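Making room on the counter: an interview with Jingyi Li

8 September 2018

Jingyi Li has taught home cooking for 12 years, most of them out of a rented kitchen on the ground floor of the Grernau building. Her evening classes are small, and the first session has very little cooking in it. People learn where to put things.

"They come in wanting to make dumplings," she said when I met her there. "I give them a lemon and a board and ask them to set up a place to work. That takes up the whole first hour."

Her method is plain. The cutting board goes on the left, a bowl goes in the middle, and a tray goes on the right. Anything that still needs work sits on the board. The bowl takes whatever is being mixed or collected. Cups and finished items go on the tray, so they can be carried to the table in one trip.

Left-handed students can reverse it. Li doesn't mind which way it runs as long as it runs one way.

"What I don't want is a knife under a towel and a cup behind the board," she said. "I did that for years in my own kitchen. I broke a lot of cups."

She grew up in an apartment where the counter was barely wider than the sink. Her grandmother cooked with everything on one round tray balanced across the basin, and lifted the whole thing off when she needed water. Li still thinks a tray is the most useful thing a small kitchen can have.

"You can get a decent one for 15 dollars," she said. "It should have a raised edge. It doesn't have to match anything."

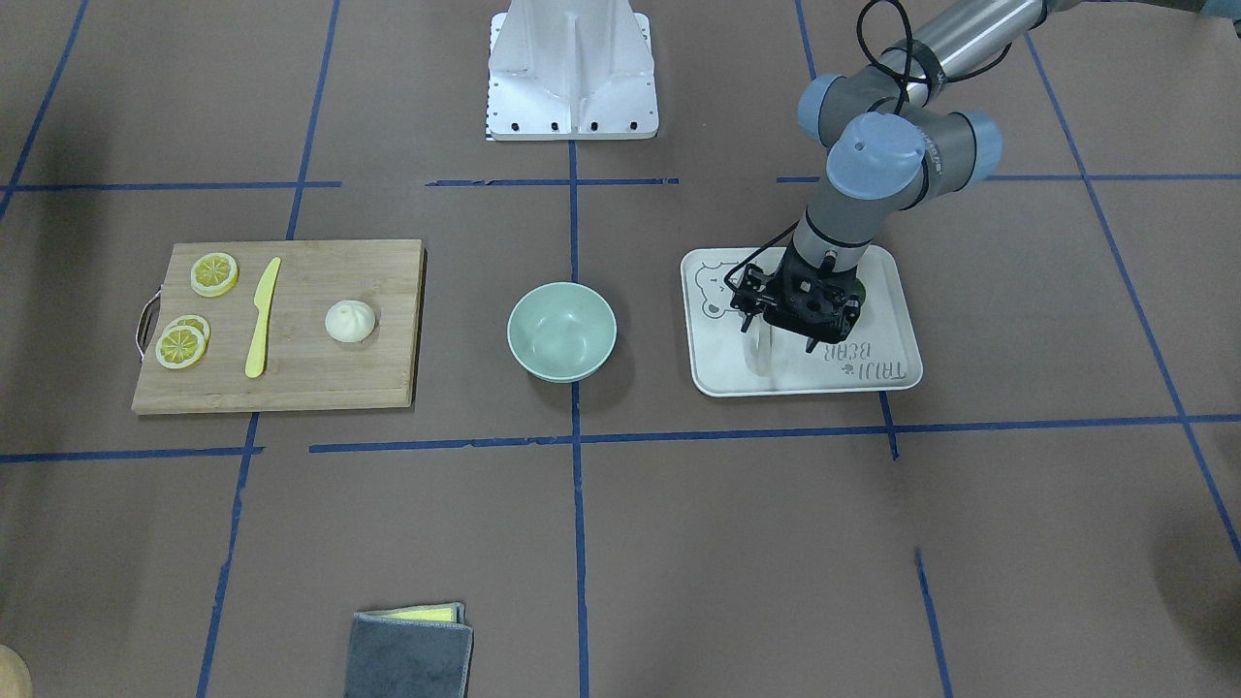

Lemon slices on the bamboo board, the pale green bowl in the center and the bear tray on the right.

The tray with the bear on it is popular with students, and I asked whether she had picked it for that reason. She said she had picked it for the rounded edges, which are easy to wipe. The same goes for the bamboo board. Li likes a board with a handle at one end because it can hang up to dry, and she tells people to stop leaving boards flat on a damp counter overnight.

She is less strict about bowls. A medium one in a light color is enough for most of what she teaches, she said, and a light color makes it easier to see a seed or a bit of peel before it ends up in the food.

Towels get more attention. Li asks for one folded towel near the front edge of the work surface, on the cook's side, and she wants it folded again after each use.

"A towel in a heap takes up the space of a plate," she said. "Fold it and you get the space back."

Her friend Jamie Rowbotham helps with the larger classes and handles the shopping. He told me the setup had changed his own kitchen more than any recipe had. He used to own three cutting boards and kept them stacked behind the toaster. Now he has one, and it stays out.

"I cook more on work nights," Rowbotham said. "I don't have to clear anything first."

I asked Li about paper. She is a believer in covering the table for classes, especially with beginners and citrus. Brown paper from a roll is fine. When the session is over it gets folded inward with the scraps on top and thrown out – two minutes, by her estimate, against a long wipe-down with ten people standing around. At home she doesn't bother.

Masking tape is the other thing she buys in quantity. Early on she used it to mark a square for the board and another for the tray, so students would put things back in the same spot. Some of them went home and did the same on their own counters.

"Haiyan Luo kept her tape up until July," Li said, naming a student from last fall's class. "Then she took it off and nothing moved. She knew where it all went."

The next course starts later this month. Li plans to begin with lemons again, cut into rounds, then move on to ginger and scallions in the second week. Students should bring an apron and a towel. The boards and trays stay at Grernau, on the low shelf by the door.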